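Goswood Reading Corner - Gallery
Children's Furniture and Book Storage

The Goswood Children's Library maintains a small reading corner for its youngest visitors. The furniture was chosen from the Pellero range, and the books on its shelves are drawn from the library's general and Chinese-language holdings. The gallery on this page presents the corner and its furnishings for families, teachers and partner institutions planning similar spaces. Visitors may see the corner in person during regular opening hours, with extended hours until 7 p.m. on Thursday.

The reading corner forms part of the Femex Early Readers program, which supplies picture books, classics and bilingual titles to 27 public libraries. The Goswood collection currently holds 608 titles, of which only a small selection is shelved in the corner at any one time.

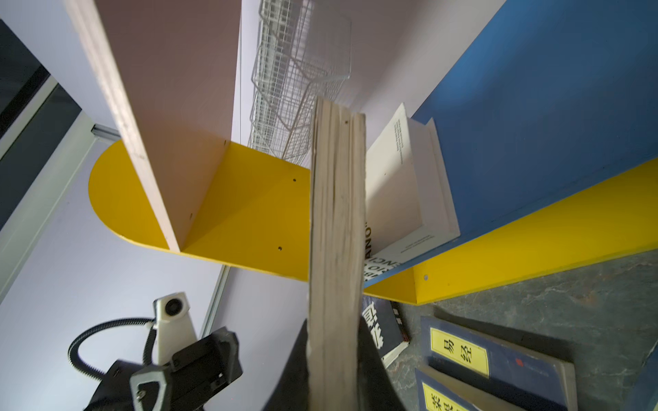 Color was a central consideration in the choice of furniture. Young children often remember a shelf by its color well before they can read a label, and staff give directions accordingly. The yellow shelf, with its rounded end, stands close to a pale pink upright panel and a large blue one, and a white wire rack provides further storage nearby. The shelf is fixed with small screws, and these are checked by library staff at the start of each month. Surfaces are wiped down with a damp cloth at closing time - no polish or spray cleaner is used.

The selection of books is changed every 28 days. Titles are grouped by subject during school terms and by age during the summer months. Families who wish to borrow a book from the corner should take it to the main desk, where it will be issued on a standard children's card. Books used only in the library may be left on the floor or on any shelf, and staff will return them to their places.

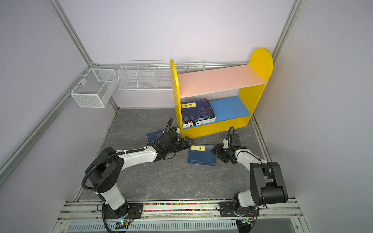
Yellow bookshelf with pink and blue shelves; a dark blue book labeled "论语" lies on the floor in front.

Classics were added to the corner at the request of parents who read with their children in Chinese. They are shelved together with the other titles - the library does not keep a separate section by language for this age group. Teachers may reserve up to 2 titles per class for use in lessons, and requests are accepted through the Um catalog, which lists the full collection by title and subject.

Donations of children's books in good condition are welcome. Donated items are reviewed by the collections office before being placed on the shelves, and those not suited to the corner are passed to partner libraries in the program. 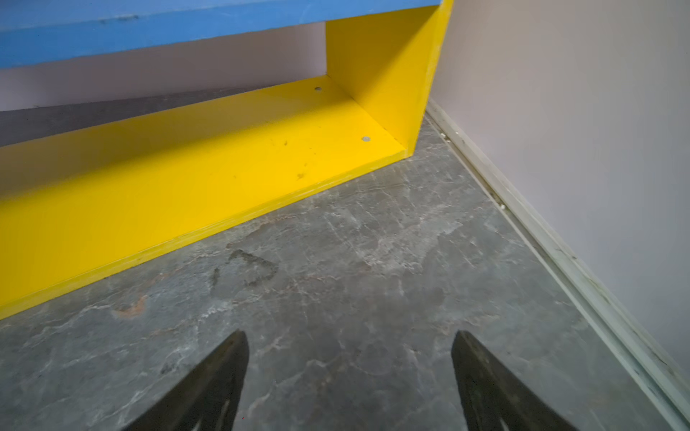

Can a school or day care group use the reading corner?

Groups are welcome on weekday mornings by prior arrangement with the main desk. Each visit lasts one hour, and at least one adult must remain with the children at all times.

Inquiries about furniture, group visits and book donations may be made in person at the main desk. Images from this gallery may be used for noncommercial educational purposes with credit to the Goswood Children's Library.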